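Falau Wooden Mug Tree

I put off stocking a mug tree for years. My kitchen is small, my shelf was full, and I kept telling people to just stack their cups (and then I chipped two of my own, so there you go). Damián Saavedra finally talked me into trying the Falau, and it's been on my counter since July.

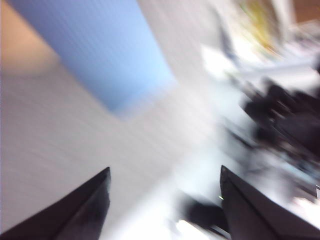 Getting it ready to use is pretty painless. The pole goes into the base, you give it a good firm twist by hand, and you're done – no tools, no tiny bag of screws. I'd check it again after the first week or so, especially if you're like me and grab your coffee cup half asleep.

What sold me is the plain look. One pole, wooden pegs, nothing painted on it. It goes with every cup I own, even the ugly ones I refuse to give up!
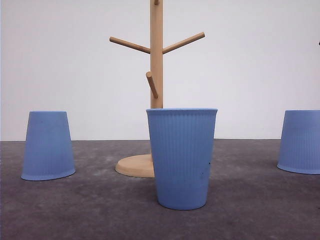 The Falau mug tree in pale wood, with a blue cup in front of the pole.

Regular coffee mugs hang fine. Teacups with skinny little handles can be fussy, so try yours before you toss the old rack. Catriona Lindsay has nine mugs in daily rotation and she just leaves the spares standing next to hers, which works too.

The base is a flat round disc, and I like that a lot more than the crossed feet on the Ogilvie we used to carry. Crumbs got stuck in that one constantly.
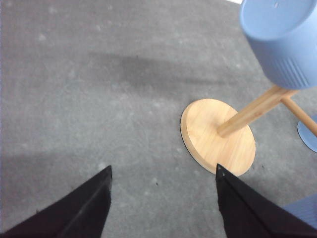 Load it evenly, though. Put your heaviest mug on one side and hang something across from it – same idea as a coat rack. For cleaning, I wipe mine with a damp cloth and dry it right away. Please don't soak it or run it through the dishwasher.

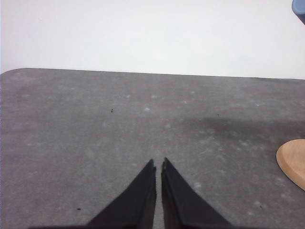 Price is $29, and I had 131 in stock when I updated this page on 8/14/26. Orders go out in a plain box with the pole and base packed separately. If you want a few for an office or a rental, write to Kha Ung and ask about shipping them together.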